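# Looking after gig T-shirts, records and posters at home

Most of what people bring home from concerts gets ruined by ordinary things: a hot wash, a damp wall, a sunny windowsill. The tips on this page are for keeping it in decent order without buying much. Several came in from readers after the April page on storing sheet music.

## Tour T-shirts

Turn the shirt inside out before it goes in the machine. Wash at 30 degrees on a short cycle with liquid detergent, and leave out the fabric softener, as it can leave a film on the print and make it go tacky.

Don't tumble dry. Dry flat on an airer or hang from the hem, well away from a radiator. If you have to iron it, iron inside out on a low setting and put a clean tea towel between the layers so the front print doesn't stick to the back.

For beer, rinse in cold water the same night if you can. If it has already dried in, soak for an hour in cool water with a spoonful of detergent, then wash as usual. Chutima Wattanapong writes that she adds white vinegar to the soak for smoke smells from stage haze and bonfires. Half a cup to a washing-up bowl of water is enough. Never mix vinegar with bleach.

Old shirts with cracked prints can't be put right. You can slow the cracking by folding them in a different place each time, or by rolling them. Shirts you no longer wear are best stored clean. Moths go for wool first, but they will also have a go at cotton with sweat or food on it.

## Records

Keep records upright, like books, with enough of them on the shelf that they don't lean. A leaning record will warp in time. Don't stack them flat in a pile, even for a few months.

Check what the shelf can bear. Vinyl is much heavier than it looks, and a long shelf fixed with the wrong plugs will come away from a plasterboard wall. If you're not sure, put the heavy stuff on the floor in a low unit with 5 cm or so of space underneath for air.

Paper inner sleeves shed dust and scratch. Swap them for the plastic-lined sort and tuck the old printed ones in behind the record, with the opening facing up and not out, so dust has further to go.

To clean a record:

1. Brush it dry with a carbon fibre brush while it turns.
2. Dampen a lint-free cloth with distilled water and a tiny drop of washing-up liquid.
3. Wipe along the grooves, never across them.
4. Wipe again with plain distilled water.
5. Stand it in a clean dish rack until it's fully dry.

Keep the label out of the wet. Don't use surgical spirit on old shellac 78s, as it will attack the surface. Prapai Jaidee cuts a circle out of a plastic ice cream tub lid and holds it over the label with her thumb, and it works well.

For sticky price labels on sleeves, warm the label with a hairdryer on low and peel it slowly from one corner. Stop if the printing starts to lift. On matt card, it's usually better to leave the label where it is. 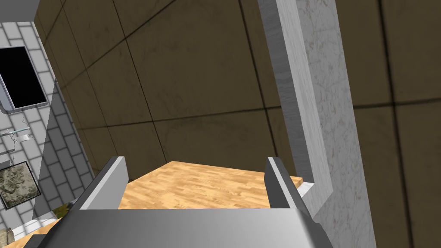
Worktop and tiled wall. 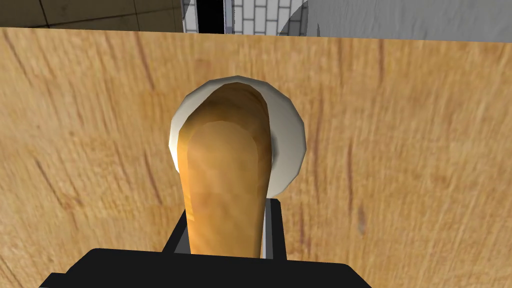

## Posters

If a poster has been rolled up for years, don't force it flat. Leave it loosely unrolled in an ordinary room overnight, then lay it face up between two clean sheets of plain paper with books on top. Give it 3 days and look again. Most will be flat enough to frame by then. Thick card posters take longer.

Blu-tack leaves grease marks and drawing pins leave holes. If you want it on the wall and can't stretch to a frame, use a pair of wooden poster hangers that grip the top and bottom edges. They hold well as long as the paper isn't torn at the edge to start with.

Choose a wall that doesn't get direct sun. Reds and yellows fade first. Outside walls in older houses can be damp even when they feel dry, so stick small felt pads on the back corners of the frame to let air behind it. Bathrooms and the wall above the cooker are both bad places.

Small tears can be mended from the back with acid-free repair tape. Ordinary clear tape goes yellow and the glue soaks through. If someone has already used it, leave it alone unless the poster is worth nothing to you.

## Tickets, wristbands and programmes

Modern tickets are mostly printed on thermal paper and go blank in the light or in the heat. Photograph or scan them as soon as you get home. Keep them in a paper envelope inside a box. Some soft plastic wallets will lift the print clean off.

Kanokwan Kamolrat had a shoebox of tickets in the loft in Danstead and found that 2 summers had wiped most of them. Lofts get too hot and sheds get too damp. Under a bed or at the bottom of a wardrobe is fine.

Cloth wristbands can be hand-washed in a mug of soapy water. Rinse, press in a towel and dry flat. If the plastic clasp won't slide, cut the band beside the clasp and keep the long piece.

Programmes with rusty staples: open to the middle page, bend the staple legs up with a blunt knife and ease the staple out from the back. Thread a bit of white cotton through the same holes and tie it loosely.

## Signed things

Felt pen on a glossy cover needs longer to dry than you'd think. Leave it open to the air for a full day before it goes in a sleeve. Keep signed items out of sunlight altogether, as some felt pen inks fade to brown within a year.

Don't spray a signature with hairspray or varnish to fix it. Both can make the ink run.

## Readers' questions

**My record sleeves smell musty. Can I air them outside?**
Yes, on a dry day in the shade. Take the records out first. Then put the sleeves in a lidded box for a week with an open tub of bicarbonate of soda, making sure the powder can't tip onto them. Repeat if needed.

**What about drumsticks caught at a gig?**
Wipe with a barely damp cloth and let them dry. Don't oil them if there's writing on the wood. Prasert Ongart keeps his on two cup hooks screwed to the side of a bookcase, which saves drilling the wall.

**Is bubble wrap all right for framed posters?**
For moving house, yes, with the bubbles facing outwards and a sheet of paper against the glass. Take it off again once you've unpacked, as it traps damp.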